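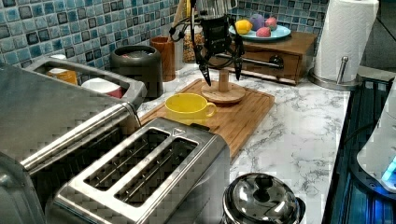
Our group set out to test the claim, repeated all over the Braria brochure, that remote meeting rooms make distant coworkers feel present. We doubt it. We ran 90 short calls between two campus labs in February, half on the Zomano headset and half on a plain laptop. Each caller had to talk a partner through a household job, such as getting a yellow mug from a cutting board onto a wooden mug stand. Headset users rated the call as "more real" but asked their partner to repeat things just as often.

We logged 167 repeat requests in all. The vendor's own survey had 2538 replies, but it never says who was asked. Our sample is small too, and most callers already knew each other.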